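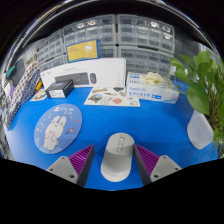
What is in the Solton desk set?
Small things that end up on a home or office desk – mice, mouse pads, sticker sheets, the boxes things come in – laid out on a table in different arrangements, with a written list for each layout.

Solton desk set, README

Read this before you unzip anything. Last gone over in June. Written in a bit of a rush, will tidy when there's time.

What you get

197 layouts. One folder each, numbered, no gaps. Inside every folder:

list.txt – what is on the table, one thing per line
where.txt – plain words for where each thing is (left, right, back, front, near the middle)
notes.txt – anything odd. Often empty. Empty is fine, don't report it.

Plus at the top level: names.csv (the agreed word for each kind of thing), rooms.csv (which table), changes.txt.

Names we use

This took longer than the layouts did. Please stick to them if you add anything.

mouse – the computer sort. Colour goes first: light grey mouse, dark grey mouse. No guessing at makes.
mouse pad – say round or square, then the main colour, then the picture if there is one. So "round mouse pad, pale blue, white bunny". Don't list every heart and star on it, one line is plenty.
sticker sheet – a whole sheet, used or not. If there are two, write "large" and "small". Single stickers that have come off are "loose sticker".
product box – a box with a picture of what's sold in it. Say what the picture shows.
small box – anything you could close a hand round, no picture on it. A label is OK.
keyboard – a real one. A keyboard printed on a box is NOT a keyboard. See below.

Things printed on things

The most common mistake in the first lot. Product box has a photo of a keyboard and mouse on the front, somebody writes keyboard, mouse, product box. Wrong. One line: "product box, white, picture of dark grey keyboard and mouse". Same with the bunny, same with the globe-looking sticker. If it's ink it belongs to the thing it's printed on.

Glória Barreto went back through the early folders and fixed these. 13 of them, listed in changes.txt. If you downloaded before June your copy has the old lines, get it again.

Left and right

From the seat side of the table, always. Back means furthest from the seat. We had a few done from the other side and it was a mess – all turned round now as far as we know.

"Near the middle" is allowed. "Sort of left" is not. Pick one.

Boxes

Write standing or flat. Standing means propped or stood on an edge so the front faces you. Whether there is anything inside a box is not recorded anywhere, don't infer it from the list. Several people have asked for this and the answer is that we didn't write it down at the time and can't go back.

If a small box sits in front of a big one, both get a line and where.txt says "in front of". Use "in front of" and "behind" before left and right when both are true, it reads better.

Tables

Two tables, called Peltico and Gametti after the offices they came out of. rooms.csv tells you which one goes with which folder. Don't rename them, the scripts look for those words exactly.

Colour words

Everyday ones. Grey, white, blue, dark blue, purple, orange, yellow. Light, dark, bright and pale are fine in front. We dropped navy, periwinkle, teal and so on from list.txt becuase two people never picked the same one. Where a thing is orange-red write "orange-red", that one survived.

Picking layouts for a quick look

There's a short pack, 20 folders, named solton-short. Chosen by hand by Marilou Galang so that every kind of thing in names.csv turns up at least once. Good for trying out your reading code. Not good for working out how common anything is, it's far too even.

Known problems

- notes.txt in a few folders has Portuguese in it. Harmless, left as is.
- Sticker sheets: "large" and "small" are only relative to each other in the same folder. A large one in one folder may be smaller than a small one in the next. Don't compare across.
- Cables are under-listed. Some of us wrote them down and some of us didn't bother.
- Some pads have wording on them, and we only copied it out where it could be read without squinting. Missing text does not mean no text.
- where.txt uses "beside" in the older folders. Treat as left or right unknown.
- Line endings are mixed. Sorry.

What it's good for

Sorting and tidying work, shopping-list type matching, teaching someone to write clear short lists. Valente used the short pack for a desk-clearing exercise with new starters and sent back a list of corrections, all in now.

Not for: prices, makes, sizes. There are no measurements at all in here.

Adding a layout

1. Put the things on the table. Leave them alone after that.
2. Sit down on the seat side.
3. Write list.txt first, front to back.
4. Then where.txt, same order, same number of lines. The checker only compares line counts so it won't catch a swapped pair, read it over yourself.
5. Check every word against names.csv. If the thing has no name yet, put it in notes.txt and leave it off the list til we've agreed one.
6. Send the folder zipped, not loose files.

Please no food, no post with addresses showing, no keys. Desk stuff only. Plants were argued over and are out.

Example of a decent list.txt

mouse, light grey
mouse pad, round, pale blue, white bunny
sticker sheet, large, white
sticker sheet, small
small box, dark blue, white label
product box, white, picture of dark grey keyboard and mouse

Short, no full stops, one thing a line. Nothing in there about how nice the bunny is (you know who you are).

Terms

Free to use and pass on, keep this README with it. If you change the lists say so in changes.txt and put your initials. Credit as "Solton desk set".

Questions

Glória for anything in list.txt or names.csv. Marilou for the short pack and for downloads that won't open. Mornings are better, after four you'll get an answer next day.

Still to do

Agree a word for desk tidies / pen pots
Translate the odd notes
Fix "beside" in the old folders
Second short pack, Gametti table only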